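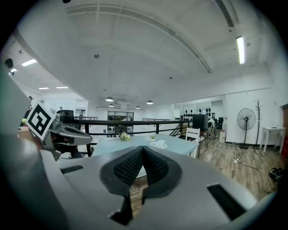
Mezzanine furniture and plants: changes for the winter

The upper level is now set out for the colder months. The notes below cover tables, seating, plants, the fan and the coat rack, in the order in which questions have come in. They replace the sheet issued in September, which can be recycled.

Tables. The light blue table with the white edge stays by the railing. It is meant for reading, short meetings and lunch. The top marks easily, so use a coaster under hot cups and wipe spills with a damp cloth and plain water. Do not use the Elutine spray on it. Elutine is for the whiteboards and leaves a dull patch on painted surfaces – two of the tables in the Tundden room already have one. If a mark does not lift with water, leave it and write the table down in the maintenance book.

Seating. The white slatted chair belongs at the end of the blue table. Mesh office chairs may be brought over from the desks for a meeting and go back to the desks afterward. Wooden chairs should be lifted when they are moved. Felt pads have been ordered from Zamfir for all the chairs without casters and will be fitted when they arrive; the order number is 281 if anyone needs to ask about it. Please do not hang heavy bags on the chair backs.

Railing. Nothing is to be hung from the railing or stood on top of it, including mugs, phones and laptops. Coats go on the rack. Keep small objects well back from the railing side of the table, as the hall below is in use for most of the day.

Plants and cut flowers. Veronica Radu is looking after the small potted plants through the winter. They get water every 8 days, and no more than the saucer will hold. Several were lost last year to overwatering, so please do not top them up between rounds. Leftover tea and coffee should go down the sink. Cut flowers are welcome on the tables. Whoever brings them changes the water and takes them out when they drop. Rinse the vase and return it to the shelf under the sink, mouth down. Used tissues and wrapping go in the bin by the stairs.

Fan. The black standing fan remains by the wall next to the coat rack. Storage downstairs is full until the Wakomska shelving is put up, and the fan is useful when the hall heating runs high. Use the lowest speed when people are seated at the table. Unplug it at the wall when you leave and keep the cord clear of the walkway. The guard should be dusted with a dry brush, with the plug out.

Coat rack. One coat per hook, with the heavier coats spread evenly so that the rack does not lean. Wet umbrellas go in the stand at the entrance. Anything left on the rack at the end of the month is moved to the lost property cupboard in room 217 and kept there until the spring clearout.

Requests for an extra table or a change of layout go to Lăcrămioara Ursu at the front desk. Give the date, the number of seats and the time the furniture will be back in place. Two working days' notice is enough for most things – longer if a table has to come up the stairs.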